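Adoración Peñalver has been plastering other people's walls for long enough to have opinions about yours. She gave me one before she had her coat off. "Whoever did that ceiling was in a hurry," she said, looking up at my kitchen, and asked for coffee.

She works mostly in old houses around Pevwood, where the walls bulge and the owners have recently read an article. They want texture. Three years ago they wanted everything flat as paper. "Same people," she says. "Same walls, sometimes. I took the lumps out and now I'm putting them back."

Is there good money in lumps? She thinks about it. "One lady paid 3000 for a hallway and then hung coats over the whole thing. I still think about that hallway."

Her teacher was Rodel Maglaya, who ran a two-man crew and disliked talking before noon. He made her do the insides of closets for a whole winter. "He'd come by, put his hand flat on the wall, and leave. If he came back with a bucket, you knew."

The trick with a rough finish, she says, is stopping. Beginners keep fussing until every mark is the same size, and then it looks like wallpaper of a rough finish. She prefers a surface that changes its mind – bigger marks in one place, finer ones in another – and she won't do samples smaller than a door. Clients bring her pictures on their phones anyway. She looks at them politely.

August is her worst month. The mix sets too fast, and everyone is home to watch. "A man stood behind me with a sandwich for two hours. I asked if he wanted the trowel. He said no, he was learning."

I asked what she has on her own walls. Paint, she said. Beige. It came with the apartment.

Then she looked at my ceiling again and told me she could start in the fall. 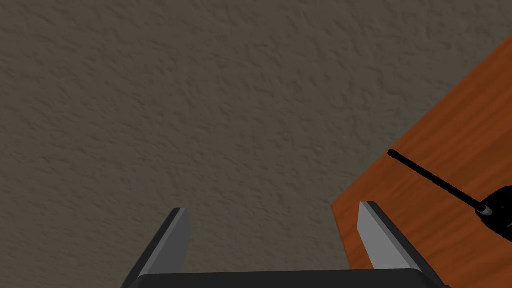
Dark taupe, with finer marks toward the lower left.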